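Drying, milling, storing: a conversation at Vindine

17 December 2024

Vindine dries and mills chickpeas in a former dairy building at Hopkin. The mill produces three grades of flour, sold mostly to bakeries and to a small number of restaurants. The head miller, who asked not to be named, agreed to talk through the process and to answer some of the complaints that home cooks raise about chickpea flour.

The first subject was moisture. "Most faults people find in the flour are moisture faults," the miller said. "It clumps, it smells stale, the batter goes thin after an hour. They blame the grind. The grind is usually fine." Each delivery is tested on arrival and held back if the reading is too high. A damp chickpea smears against the stone and heats up, and the flour picks up a bitter note that cooking does not remove.

The stones turn slowly, and a batch of 40 kilos takes most of a morning. The finest grade is sieved twice. What stays in the sieve goes back to be ground again for the coarse grade, which the miller prefers for flatbreads.

I asked about raw and roasted flour, as recipes seldom say which is meant. Vindine sells both. The roasted version, under the name Dasia, takes up more water and thickens sooner. "If you swap one for the other and keep the water the same, you will get a different dish," the miller said. "With Dasia, add a further 50 millilitres for each cup and look at it again after ten minutes. It should pour like single cream."

Resting the batter matters more than most cooks allow for. The miller leaves a plain batter of flour, water and salt on the worktop for at least three hours, skims off the foam, and adds the oil only then. The foam carries much of the raw, beany taste. Whisking it back in undoes the work — a common mistake, in the miller's view, and an easy one to put right.

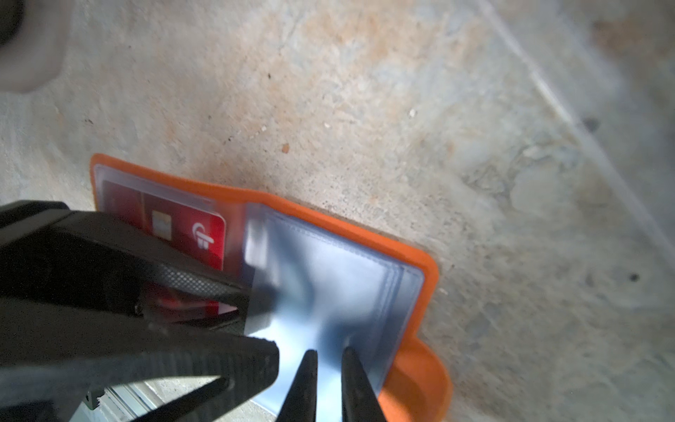 The bakery manager at Flikis, which has bought the flour since March, disagreed about the resting time and said that an hour was enough if the water went in warm. Flikis bakes its flatbread in shallow iron pans at 231 degrees, a setting reached after a good deal of trial, and finds that a longer rest gives a softer middle but a paler crust.

The miller accepted part of this. "Warm water does speed it up. It also speeds up souring, so in a hot kitchen I would keep it cool and wait." On the temperature there was no quarrel. Domestic ovens often run below the figure on the dial, and the advice for home use is to heat the empty pan on the top shelf, oil it, and pour the batter in while the oil is moving freely.

We ended on storage. Chickpea flour contains more fat than wheat flour and goes off sooner. An opened bag should be folded down, sealed in a jar and kept in the fridge, where it will last for nearly three months. The test for old flour is to taste a pinch of it dry. "Sweet and a bit grassy is right," the miller said. "If it catches at the back of the throat, throw it out and wash the jar before you fill it again."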